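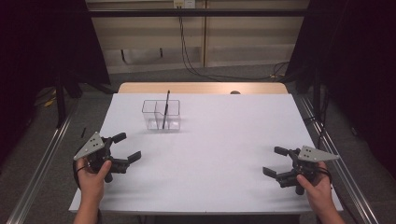 本页最后修改:2019年2月19日

Alier 手持夹爪套件,试用记录(续)

Fendodora 寄来的评估套件是一对手持夹爪,左右各一把,另有线缆、说明书和采集软件的授权。试用期到月底,到时要决定买不买,还是继续用去年11月租的 Cisternas 那套。

今天做的是双手取放。白色台面,透明双格盒放在偏左的位置,细杆类小件要求夹起后竖着放进盒子的一格。台上还剩一根黑色短件没收,盒里已经立着一根。两手握法一样,拇指压在上面,其余手指绕住握把,起手时两爪都张开,相对。

手感:
单把称重505克,比 Cisternas 轻。连续做到第三组时手腕开始酸,主要是左手,线从机身绕下来贴着手背,转腕时会拽一下。右手的线重新绕过一次,好一些。建议问 Fendodora 有没有短线。

夹持:
下指末端的矩形垫面对平放的细杆不太友好,杆子贴着台面时要先压一头再夹,否则容易滚。对盒子边沿没有问题。上指角度偏大,靠近盒壁时要注意别碰到隔板。顶上的灰色三角板比预想的宽,两把靠得太近会互相磕,今天磕了两次,没有损坏。

软件:
标定流程比说明书写的多一步,左右要分别做,顺序反了会报错但不提示原因。导出一次数据最多要9分钟,期间不能开始新的一组。今天共存下1122条,其中废的还没剔。时间戳左右对得上,抽查过几段。

工位:
两侧铝型材导轨没动,台面高度也没动。帘子维持原样,左侧台面比右侧暗一点,后面几组看看要不要补灯。

报价:
Etbridge 代理的价格含一年维护,不含备用指垫。指垫是易耗件,单独报价还没给,已经发邮件催。如果指垫要整包买,总价就和 Cisternas 续租一年差不多了。

待办:
换短线再做一组左手。
问清楚三角板能不能拆,或者有没有窄的版本。
废数据剔完后把剩余条数补在这里。
软件报错截图发给 Fendodora 支持邮箱。

目前倾向:硬件可以接受,软件还得再看一个版本。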